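Learning by Hand
A small printed arm, a second arm to steer it, and the slow business of showing a machine how to clear a table

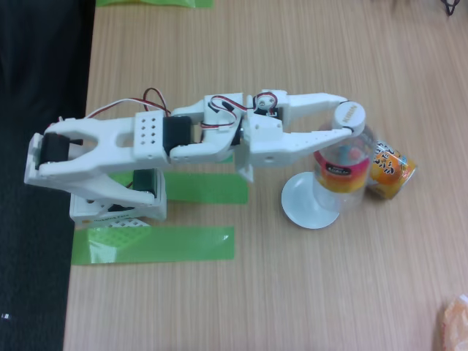 The printed arm with its gripper against a plastic bottle. A saucer and a small can share the tabletop.

By Pankaj Semwal

The first thing a new demonstrator does at Dorula is push the bottle off the table. I did it within a minute of sitting down. The arm came in too low, the jaws closed on nothing, and the wrist nudged the bottle until it rolled over the edge and across the floor. The woman next to me fetched it, set it back and told me to slow down.

Dorula is a workshop on the second floor of an old hosiery mill in Flerkau. It holds evening sessions where people teach small robot arms to do table chores. The arms are 3D-printed, driven by hobby servos, and cheap enough that a broken one is a nuisance and not a disaster. The workshop's main project, called Winderine, is a set of recorded demonstrations of one ordinary job: picking up what is left on a table after somebody has had a snack.

I spent three evenings there in March and went back several times over the summer.

The setup takes up very little space. You sit in a chair with a second arm clamped in front of you, the same shape as the one on the table but with a handle where the gripper should be. When you move yours, the other one follows. Squeeze the trigger on the handle and the jaws close. A computer under the bench writes down the position of every joint many times a second, along with the video from two cameras. That is one demonstration, or an "episode," as everyone there calls it. Then you put the objects back somewhere slightly different and do it again.

A training run for a single object starts at 100 episodes. The bottle has 600, and the people at Dorula still don't consider it finished.

Ó Riain, who runs the evening sessions and goes by his last name with everybody, has thrown away more bottle episodes than he has kept. He showed me some of the rejects on a monitor. In one, the demonstrator hovers over the cap for several seconds, clearly thinking. In another the arm goes down, comes back up, drifts left and goes down again.

"There's nothing wrong with that as a way to pick up a bottle," he said. "A person would get away with it. But the model will copy the drifting too. You'll have an arm that stops halfway for no reason, and it'll do it every time."

So the first skill is to decide before you move. You look at the bottle, choose where the jaws will go, and then carry it out without changing your mind. It feels odd for a while. Most of us pick things up without a plan and fix the reach as we go. With the handle in your hand, every small fix is saved to disk.

The second skill is to forget about your own wrist. The arm on the table has fewer joints than a human arm. It can't come at an object from any side it likes, and it has a limited idea of "around." If the bottle is lying with its neck toward the gripper, that's a good start. If it's lying the other way, you have to approach over the top or take it across the middle, where it is widest and the jaws have the least room to spare. Beginners twist the handle hard to get a better angle and run into the end of a servo's travel. You hear it when that happens. The motor buzzes, and somebody across the room says "back off" without looking up.

Clear plastic brings its own trouble. The demonstrator can see a bottle well enough from the chair, but the model only gets the camera pictures, and in those a clear bottle can be mostly table. A printed label helps a great deal. Early on, the trained arm would go straight for the label band no matter where the demonstrators had gripped. They had to record a long series with different bottles, some with the labels peeled off, before it would go for the neck.

Cans are easier to see and harder to hold. A small one lying on its side will roll if the lower jaw touches first, and the servo on the gripper isn't strong enough to save a bad grip. Saucers are the worst of the three. A flat saucer on a flat table gives the jaws nothing to get under. The method they have settled on is to press one jaw down just outside the rim and drag the saucer toward the edge of the table until part of it hangs over. It takes patience, and my own attempts were not kept.

I asked why they bother with the handle at all, when the arm is light enough to simply take hold of and move. They used to do it that way. With the motors switched off, you can guide the arm through the job with your fingers while the computer records the joints. It's quick to learn and a good way to get a feel for the machine. The trouble is that your hand is then in every picture. The model learns from pictures with a hand in them, and later has to work without one. Dorula still uses hand guiding for simple moves, such as the rest position at the start and end of each episode, where the camera isn't needed. Everything else is done from the chair.

There are other differences. When you guide an arm by hand you feel the object through it. You know when the jaw has met the plastic. From the chair you feel nothing, and you learn to watch instead: a slight shift of the bottle, a dent under the jaw, the cables over the elbow swaying when the arm stops short. Ó Riain thinks this is useful. The model will have no sense of touch either, so a demonstrator who works by eye is leaving clues the model can use.

Tape on the tables marks where things go. Different tables use it in different ways, and there's a sheet by the door that explains which is which. The base of the arm has to sit in the same place from one session to the next. Moving it even slightly can spoil a week of work, and it has happened. In the spring a table was shifted to make room for a delivery, then put back by eye. The arm missed everything by the width of a finger for three sessions before anyone thought to measure.

The objects themselves are not supposed to stay put. After each episode you move them, turn them, and swap the order. People are bad at being random. Left alone, they set the bottle down in the same four or five spots, usually the ones they find comfortable. The workshop now prints a stack of cards with positions on them, and you draw one before each episode.

A session lasts two hours with a break in the middle. A practiced demonstrator gets through a card in less than a minute. On my first evening I recorded 16 episodes, of which three were accepted. By the last one in March I was doing better, and I had also stopped gripping the handle as though it might get away from me, so my forearm no longer ached on the drive home.

The regulars are a mixed group. A retired dental technician has the best acceptance rate in the building. Two high school students come together and race each other, which is discouraged. One man drives a forklift during the day and told me the evening work is much the same thing, only smaller and with worse brakes.

What the trained arm does with all this is uneven. I watched it run on its own late one evening. It reached for the bottle, paused above the neck and closed its jaws at the right spot. It lifted, carried the bottle to the bin at the side and let go. On the next try, with the bottle turned a little, it closed too early and pushed the bottle away. Then it did something I hadn't seen in any of the kept episodes: it backed up, waited and tried again from a little higher. Ó Riain went looking for where that had come from. It was in a batch recorded by the dental technician, who had been asked to make mistakes on purpose and recover from them.

They are recording more of those now. Each one starts with a fumble – a bottle knocked sideways, a can nudged out of reach – and the part that counts is what the demonstrator does next. It is slower work, and it's harder to judge what to keep. A recovery that looks too smooth probably means the fumble wasn't a real one.

The saucer is still waiting. Ó Riain has printed a new pair of jaws with a thin lip at the end, and a second pair in case the first one snaps. When I left, one of the students had drawn a card and was leaning over the table with a saucer in her hand, checking it against the tape.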